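Mirnia planner gallery
Posted by Mieczysław Zawadzka, November 4, 2018

Mirnia is the planning software we run on the two-arm table in Jillport. It takes in the wrist views, keeps a list of objects and poses, and plans both arms together.

The old version, Mughal, planned one arm and then made the other wait. The new one checks around 4000 candidate paths per request and drops any pair that comes too close -- wrists and cables included.

Tray work, second arm reaching in with a striped bar.
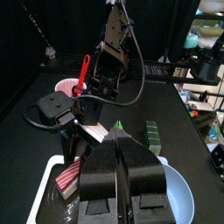

The cable model is still crude. Each cable is treated as a chain of 7 capsules, and the planner keeps extra distance from all of them. Wurcombe is testing a finer version in its own branch. Logs and config files for this build are on the downloads page.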